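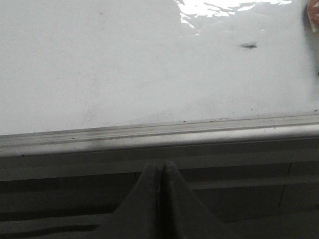

Home Reflections Study Notes Archive Contact

The Book of Ruth opens with a famine and a departure, and our study circle at Grumstead gave its October meeting to the first chapter alone. Pirjo Räsänen led the reading. She asked members to consider Naomi's words in Ruth 1:20, "Call me Mara," as a statement made in public, before the women of the town. Grief of that kind draws the eye as a small dark speck does on a glossy white surface, and the women who heard her could hardly look elsewhere. Naomi says that she came home empty. The text sets Ruth beside her without comment.

Aarne Niskanen observed that the chapter closes at the beginning of the barley harvest. He regards this as the narrator's first answer to Naomi. Others preferred to read it as a plain notice of the season, and the question was left open.

The circle has met since 1981 and now has 44 members. Readers who wish to prepare for the next meeting should study Ruth 2, with particular attention to verse 20.

Contact the Grumstead Study Circle | Copyright Grumstead Study Circle | Back to top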